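24 Jun 2020

Blue things, part whatever. Quick one tonight, I'm meant to be packing.

So the utility shelf finally got pulled apart. Found washing up liquid from April, a receipt from Ivura for 393 of something (no idea), and far too much blue. Started putting it all in one box.

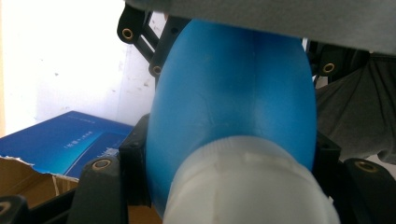
Bottles with screw caps go in upright, caps done up tight, I learnt that the hard way moving to Tanau. Never on their side. Had a whole drawer of tea towels smelling of pine for a year.

Then the round stuff. Round stuff is teh worst. Doesn't stack, takes up a corner, rolls off as soon as you turn your back. I asked on here last time whether to pack it first or last and got 2 replies, both different.
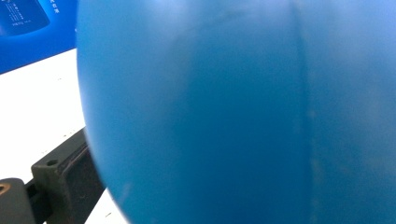
Stesska reckons last, always last, and if it won't go in then it travels on your lap. Fair enough. Trying that.

Box is a tall one with a divider down it, which I like. Top flaps gone, rim a bit ragged. Should hold up if I dont overfill it.

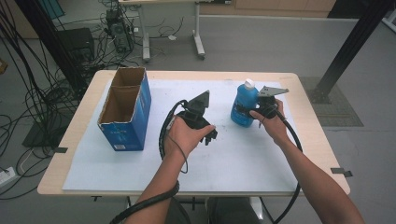 Bottle going in one half, odds and ends in the other, newspaper down the sides. Tape tomorrow. Still need to do the cupboard under the stairs and ring Angelovski about the van, they shut early. More when I've got a kettle again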